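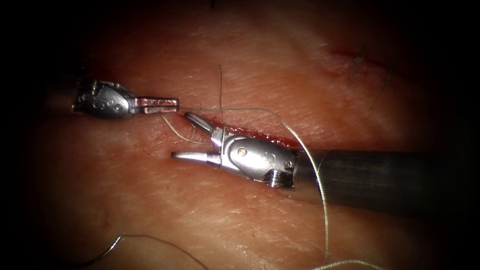

Wound closure is the joining of the edges of a cut or tear in tissue so that healing can take place with little gap between them. The term covers sutures, staples, adhesive strips, and tissue glues, along with the decision to leave a wound open. A wound closed soon after it is made is said to heal by primary intention. One left open to fill from the base heals by secondary intention. Delayed primary closure, sometimes called tertiary intention, is used when contamination is suspected and the wound is watched for several days before the edges are brought together.

Mechanics

Skin and the tissue beneath it are under resting tension. An incision therefore gapes, and the amount of gaping depends on its direction. Cuts made parallel to the lines of skin tension gape less and usually leave a narrower scar than cuts made across them. Surgeons plan elective incisions along these lines where access allows. Over joints, the direction of movement is also considered.

A closure must hold the edges in contact without cutting off their blood supply. Stitches tied too tightly cause a strip of dead tissue under each loop and leave crosswise marks. Swelling in the first two days raises the tension further, so a small allowance is normally made when the knot is set. Deep layers are closed first and carry most of the load. The surface layer is then used mainly for alignment.

Slight eversion of skin edges is preferred at the time of closure. The ridge flattens as the scar matures, while an inverted edge tends to leave a groove.

Suture materials

Sutures are classed as absorbable or nonabsorbable, and as monofilament or braided. Absorbable materials lose strength by hydrolysis or by enzyme action. Loss of strength comes well before loss of mass: a thread may hold almost no load and still be found in the tissue weeks later. Monofilament passes through tissue with low drag and has no spaces between strands in which bacteria can lodge. Braided thread is easier to handle and holds a knot with fewer throws.

Size is given by a number followed by a zero, with larger numbers meaning thinner thread. Size 6-0 is common on the face, and 3-0 or 4-0 on the trunk and limbs.

Needles are curved or straight. Cutting needles are used for skin. Taper needles, which spread tissue instead of slicing it, are used for bowel, vessels, and fascia.
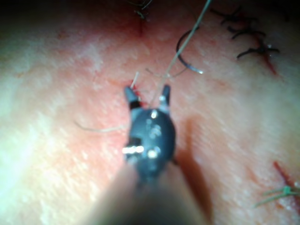

Stitch patterns

The simple interrupted stitch consists of separate loops, each tied on its own. Failure of one loop does not release the others, and single stitches can be removed to drain a local collection. The simple continuous stitch uses one length of thread, is faster to place, and spreads tension along the line. Its weak point is the knot at each end. Mattress stitches, vertical or horizontal, are chosen when eversion is difficult or when dead space must be closed.

Evidence on the choice of pattern is mixed. The Dramby series, compiled by Ibsa Tufa, covered 3,272 abdominal closures and recorded fewer separations with small, closely spaced continuous bites. Follow-up ended at 12 months, and late hernias were therefore missed. The smaller Clumton series, limited to 56 limb wounds, found no difference between patterns.

Complications

The main complications are infection, hematoma, edge necrosis, and dehiscence, meaning partial or full separation of the closed wound. Dehiscence of the abdominal wall is often preceded by a discharge of thin pink fluid. Risk is raised by diabetes, smoking, poor nutrition, long-term steroid use, and coughing.

Removal

Nonabsorbable skin sutures are taken out once the wound can bear normal tension, earlier on the face than on the back or over joints. Marks from the stitches become more likely the longer they remain. The loop is cut close to the skin on one side so that exposed thread is not drawn through the track.

See also: Hemostasis; Ligature; Scar; Surgical knot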